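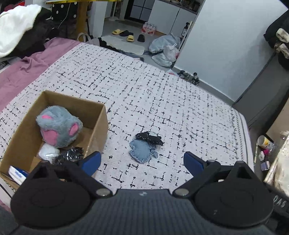

Wrist view, gripper open, two touching items on the patterned spread.

Ottmar Heitmann wrote:
> Tratus returns one mask for the blue-gray plush and the black fabric item behind it. Threshold?

No, I'd leave the threshold alone. The dashes on the spread add edges, and the merge happens upstream in the depth filter. Set the kernel to 10 and rerun episode 131.

Sandra Crabtree

Comments (2)
lollport: Kernel 10 splits them for me.
zk37: Same, but planning is slower.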